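Spent Friday morning giving the handheld gripper station at Illdale a proper service and I had such a good time that you're all getting a thread. Pads, pivots, marker plates, cable, mat. Get a coffee.

The station is a table, a gridded mat and a pair of Miler handhelds. You squeeze, the fingers close, the log records where each hand went. No motors in the grippers at all, so people assume there's no maintenance. Oh, there is maintenance!

I do the check with props on the mat, always. A gripper that feels fine in the air can feel awful the moment it has hold of a skinny handle at an angle. Kitchen stuff is great for this – brush on the mat, metal stand behind it, one gripper per hand. 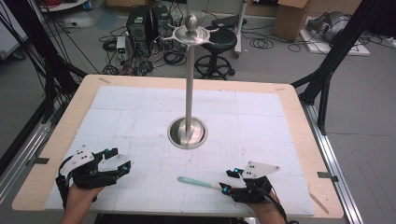 Posted by Shinji Kudo

First job is the marker plates, the white triangles with the black dots on top. The tracking lives or dies on those. Dry microfiber only. I once used glass cleaner on an old set and the dots went gray at the edges within a week. Never again.

While you're up there, try to rock the plate with a fingertip. It should feel like part of the gripper. If it clicks, snug the screw underneath with a 2 mm hex key and stop as soon as it stops turning. These go into plastic and they strip if you look at them wrong.

Then redo the plate calibration. Yes, even if you "barely touched it." A plate that's twisted a hair puts the fingertip somewhere it isn't, and you'll spend the afternoon blaming the software. (Me, in December. Sorry again to everyone at Orkden who answered those emails.)

Cable next. Hold the gripper in working position and sweep your arm over the whole mat, far corners included. You're feeling for a tug. If the cable pulls at the end of the reach, your wrist will fight it all day and every recording gets a funny little hook in it. Give it more slack and try again.

I also run a thumb along the jacket where it leaves the body. Any flat spot or kink, swap the cable now. An intermittent cable is the worst fault on this whole station and it will always wait until you have visitors.

OK, fingers! My favorite part. Close the gripper slowly, pads up, over something pale, and look at the gap between them. The white mat makes a perfect background. What you want is a gap with the same width from top to bottom. A wedge shape means one finger is toed in.
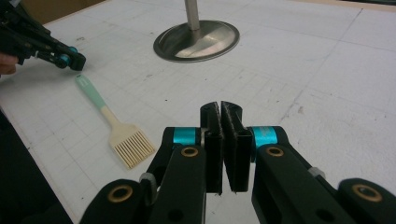 4 min read

If you do get a wedge, don't bend anything. Check the pad seating first. Pull the pad, clean the pocket behind it, push it back down square. That has fixed it for me far more often than anything to do with the linkage.

Pad facings: ours are the slightly fuzzy kind and I love them for thin handles. They do pick up lint and skin oil though, and then they go slick. Lift the crud off with masking tape, press and peel, and work from the base up toward the tip so you aren't pulling at the loose edge.

The replacement facing comes from Hirano in strips. Cut it a touch long, stick it down, leave it clamped for 40 minutes, trim after. I used to trim first. My edges looked like a dog had been at them.

This pair had 2548 grasps in the log since the last facing change and the left pad on one of them was still fine. The right one was bald near the lip. Change both anyway! A fresh pad against a worn one makes small objects roll as they're picked up.

The cyan collars are your pivot points. Wiggle each finger sideways there, gripper open, then closed. A little give is normal when it's open. Sideways play when it's closed means the collar is wearing, and you'll see it in the data as a wobble right at the moment of contact.

No oil on the collars. Please. Oil creeps up into the facing and then you get to do the Hirano strip all over again. Dry brush, puff of air, done.

The brass-colored rings in the arms deserve a look too. I push on each one with the back of a pencil. If it shifts in the plastic, that arm goes on the bench and a spare goes on. I've tried gluing one and it held until lunch.

Now the mat. Scuffs I leave alone. Lifted edges I don't, because a raised seam will catch a brush handle mid-slide and flick it. Wipe it down with a damp cloth, wait until it's completely dry, press the tape along the table edges back down and replace whatever won't stick.

Last step is 50 test grasps, all on the brush, starting from different angles on the mat. Pick up, hold, pass to the other gripper, put down. I listen as much as I look – a healthy one closes with a soft little pat. A click sends me back to the pivots.

All 50 went in clean this time, after I reseated one pad at grasp nineteen and started the count over. I was grinning like a kid.

Someone already asked how often. Tape on the facings and the cloth on the plates every day. Gap check and cable sweep every week. Pivots and rings whenever the facing gets changed, seeing as you've got the thing in your lap anyway.

And write the grasp count on a bit of tape inside the case lid when you swap pads. The log has it too, but the lid is what you see when you're putting the grippers away.

Jaw springs next time. I have opinions about jaw springs.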